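## 3. Cell Setup and Maintenance

### 3.1 Hardware and its simulated counterpart

All trials reported in this paper were run on a single cable-handling cell at Skemstead, referred to below as the Vida cell. The cell has one arm with a parallel gripper and a wrist camera. A matching simulated cell, built by the second author, is used to rehearse changes to the setup before they are made on the hardware. The two share one configuration file, so that a change to the tool offset, the camera pose, or the panel pose is written once and read by both.

The configuration file holds 332 parameters. Most of these never change after commissioning. The ones that do change fall under the camera mount, the finger pads, and the fixture that holds the port panel, and the rest of this section is mainly concerned with them.

### 3.2 Camera mount and view mask

The wrist camera looks past the gripper body toward the work surface. The lens is wide and its usable image is circular, so pixels outside the circle are masked before any further processing. The mask is fixed in the image and does not move with the arm. When the mount is disturbed, the gripper body shifts relative to the mask, and this shift is the first quantity checked during service.

The check compares the outline of the gripper body with a stored reference. An offset of more than 4 pixels is treated as a mount fault. In that case the mount screws are backed out fully, the seating faces are wiped, and the screws are tightened again in a cross pattern. Tightening screws that have only been partly loosened was tried during commissioning and abandoned, as the mount tended to settle back into its shifted position within a day of use.

After reseating, the camera is recalibrated against a printed grid. The grid is placed flat on the table and viewed from 10 arm poses. The resulting camera pose is accepted only if the new value and the previous accepted value can both be loaded in simulation without the planned finger path crossing the panel body. This last condition was added in March, after a calibration with a low residual produced a path that struck the fixture on the first slow run.

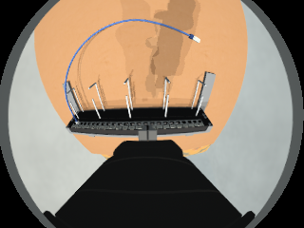

**Figure 2.** Simulated wrist view of the cable task, with the gripper in the foreground and the port panel across the center. One end of the blue cable is plugged in at the far left of the panel; the other end, a white rectangular connector, lies loose on the surface.

The order of operations matters here. If the fixture is adjusted before the camera has been accepted, errors in the camera pose are absorbed into the panel pose, and the two can no longer be separated from the logs. We therefore lock the panel entries in the configuration file until the camera check has passed. The lock is a plain flag and can be overridden by hand, but the override is logged with the name of the operator.

### 3.3 Fixture alignment

The panel pose is measured by touch. The arm approaches the panel with the fingers closed and records the position at which the contact force crosses its threshold. Contacts are made on the front face and on both ends. The port row itself is never touched during alignment, as the edges of the openings are easily marked and the marks affect later insertions.

Angular error about the vertical axis has the largest effect on the task. A small rotation moves the ports at the two ends of the row in opposite directions, and a pose that gives clean insertions near the middle can fail at either end. The alignment routine is therefore closed with two test approaches, one at each end of the row, stopping short of contact. Both are inspected by the operator. If either is visibly off, the contacts are repeated from the beginning.

The thin rods behind the panel need separate attention in simulation. They are modeled as rigid bodies with a collision radius larger than their visual radius. With the original radius, the planner found paths that passed between neighboring rods, and these paths could not be followed by the hardware with a cable in the fingers. Enlarging the radius removed them at the cost of a slightly longer transfer motion.

### 3.4 Finger pads

Pad wear appears first as slip when the connector is rotated in the grasp. The force signal is of little use for detecting it, and a visual check of the pads gave inconsistent results between operators. The procedure now in use is a pull test with a dummy connector attached to a spring scale. Pads that release below the set load are replaced as a pair. Replacing one pad shifts the closing center, which then appears in the data as a lateral error at the port.

New pads are supplied by Bemero and are cut slightly oversize. They are trimmed on the bench, glued, and left overnight under a light clamp. The gripper zero is then set with the fingers closed on a flat gauge. The closing center is checked last, by grasping the gauge, turning the wrist through a half turn, and grasping it again.

### 3.5 Service record

The cell had completed 3,536 insertion attempts when the record used in this paper was closed on 9 May 2023. Each service event is stored with the attempt number at which it occurred, the parameters changed, and the old and new values. Attempts made between a detected fault and the completed repair are kept in the record but excluded from the results in Section 4.

Routine service was carried out by Folke Dalen and Elsa Tveit. The camera mount was replaced once, by a part machined at Tandport with deeper seating faces. Results obtained before and after the replacement are reported separately, and the old mount is retained in the simulated cell as an alternative configuration.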